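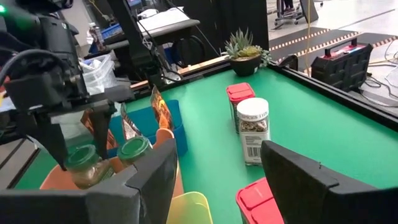 Spice jar

A spice jar is a small lidded container, usually of glass or plastic, in which dried herbs, seeds and ground spices are sold or kept at home. The screw cap is the most common closure. Many jars have a plastic insert under the cap with holes for shaking, though this tends to clog with garlic powder and is often thrown away.

Materials

Clear glass is the usual choice for jars sold in stores. It does not pick up odors, it can be washed hot, and it lets the buyer see the contents. The last of these is a mixed blessing. Light fades paprika and dried green herbs, and a clear jar left on a sunny counter protects its contents poorly. Sellers of tinted jars, among them Talico, have made much of this, but a clear jar inside a closed cupboard gets little light to begin with, and the claim that tinted glass "doubles" the life of a spice is seldom backed by any test that can be checked.

Plastic jars are lighter and do not shatter. They may hold the smell of cumin or cloves through repeated washing.

Lids and color coding

Caps are made in many colors, and some households and packers use color to tell groups of spices apart: green for herbs, red for hot spices, white for blends. There is no common standard. The Sturkik range used red for sweet spices for 2 years and then switched to brown, which left owners of older sets with two systems on one shelf. A color code works only as long as whoever fills the jars remembers it, and a written label is more reliable.

Labels

Store labels range from a full list of ingredients to little more than the word "spices" and a barcode. The vaguest wording is common on mixed seasonings, and it gives the cook almost nothing to go on when the contents are a mottled brown. Home labels often leave out the date of filling, the one fact that cannot be recovered later by smelling the jar.

Storage

Jars are kept in drawers, on racks, on turntables or in open bins. Colored plastic bins have become popular with writers on home organizing, who commonly advise one bin for jars and another for packets. The method keeps packets upright and stops small jars from rolling. Claims that it saves time are harder to credit. A trial reported by the housewares maker Cesosard covered 62 kitchens and found that searching took less time after sorting, but the kitchens were also cleared of old stock at the start, and the report does not separate the two effects.

Shelf life

Ground spices are often said to last 3 years at most. Whole spices keep longer. These limits concern flavor more than safety, and they are repeated far more often than they are explained. A household guide printed in Ďurica gives 8 months for ground pepper without naming a source. Smell and taste remain the usual tests.

Contact the editors | Copyright and reuse | Back to top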